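The Glove Drawer

Everyone in my family knows not to open the bottom drawer in my hallway unless they have time to spare. It holds gloves, mittens, wrist warmers, one balaclava and a thing my aunt Wenche Lindqvist calls a "neck." I grew up in a warm place and moved north at twenty-six, and I have been trying to buy my way out of being cold ever since!

My first January in Fagerlund I wore two pairs of cheap stretchy gloves on top of each other and thought I was very clever. Wenche watched me try to unlock her front door with them on (I dropped the keys in the snow, and then I dropped them again) and went off to find me some proper mittens. They were wool, felted hard as a placemat, and older than me. I still have them. The left one has a darn in the thumb the color of mustard.

Since then I've gotten a bit obsessed. I'll stop people on the bus and ask what they're wearing on their hands. Last winter I drove 226 miles to Grurar for the wool market, slept in the car, and came home with three skeins of red yarn and a cold. I'm a slow knitter, so the yarn is still yarn.

What I love is how much pattern people squeeze into such small things. A sweater has all that room! A cuff gives you a few inches, and in those few inches you get stars, roses, zigzags, somebody's initials, a row of what are meant to be reindeer and look more like tables.

Modern makers have picked up on it too. You'll see a plain black sporty fabric with one bright knitted strip let into it, red on darker red, and it works so well. You get the stretch and the old pattern together, and it doesn't look like you raided a museum.

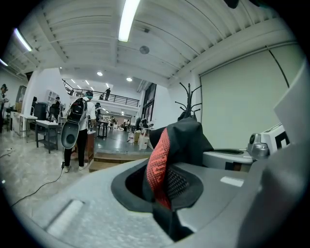
What to do with wet wool

My neighbor Roald Strand used to run the repair counter at Viltside, back when the shop still had one, and he has opinions about drying. Never on the radiator. He said this to me on the stairs before he'd even told me his name. Heat makes wool stiff and mean, he says, and it does worse things to anything with elastic in it. He rolls his in a towel, stands on the towel, then pulls everything back into shape and leaves it flat overnight on the kitchen counter.

I've tried it and he's right, though my counter is tiny and I've had to make toast around a pair of mittens more than once.

For washing I use Clovel, a gentle soap that smells faintly of pears, in a sink of cool water. I don't scrub. I squish a little, let it sit while I have coffee, and rinse. If something has mixed fabrics, knit and mesh and so on, I go even easier and skip the wringing completely.

Store them loose, by the way. I used to ball mine up in pairs like socks and the cuffs went all baggy.

Wenche is coming over this weekend to teach me thumbs again. She's bringing her own needles, because she thinks mine are slippery.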